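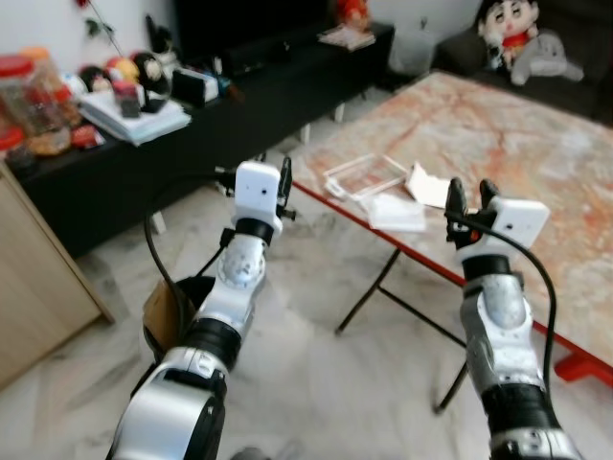 Zesance Wrist Cable Kit, Revision B
Part number ZW-282
Fits: Zesance two-arm sets with wrist camera and two-finger gripper

Revision B replaces the original wrist cable on both arms. Order one kit per two-arm set. Each kit has two cables, four clips and a printed fitting sheet.

Why the cable was changed
In August we began getting reports of grippers that stopped responding partway through a job. The arm kept moving and the camera picture dropped out at the same time. We had 41 units sent back to the Trotdale workshop. Callum Dunbar opened them up and found the same fault in nearly all of them: the outer loop of the cable had worn through at the wrist connector, where it bends each time the wrist turns.

A gripper that loses its signal stays at its last position. It does not open. Anything it is holding stays held until power is cut, and on a few units it let go when the power went off.

If your set still has the original cable
Stop using it for glass, liquids or anything heavy. Keep hands away from the fingers while the arm is powered. Look at the loop before each session and run a fingernail along the last 5 inches before the connector. If the jacket feels rough or you can see copper, switch off and do not tape it.

Fitting
Power off at the wall and wait one minute. Support the gripper before you unplug the old cable. Leave enough slack for a full wrist turn in both directions. A cable pulled tight will fail sooner than one with a wide loop.

Rated life: 4,000 hours
Stocked at: Gurnley, Trotdale
Also sold by: Muriithi

Sets bought with the original cable get the kit free of charge. Have the serial number from the base plate ready when you order.

Page updated Sunday, April 25, 2021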